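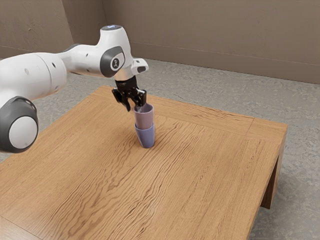 Ticket 2445 – cup stacking, gripper won't let go cleanly
Project: Tileo (shared workshop, sim side)
Opened 3/15/25
Status: open, sort of

Right, so the stacking itself is fine now. The pink cup goes into the blue one nearly every time, which is a big step up from last week! The trouble starts when the fingers open. On 4 runs out of 20 the top cup comes back up with the gripper, and twice it took the bottom one along as well.

Things I've tried so far:

Lowered the friction on the finger tips. Fewer cups lifted, but then it started dropping them on the way over – put it back.

Added a two second wait after opening. No change at all.

Swapped the cup collision shape for the one in the Asmont pack (the old one was a solid lump with no hollow in it, my fault). Much better, and the 4 out of 20 is with this one in.

Next I want to open the fingers wider before the arm goes up. The limit is set in the Weltberg config and I haven't got write access to that folder – can somebody sort me out? Logs are in the usual place, under tileo/release.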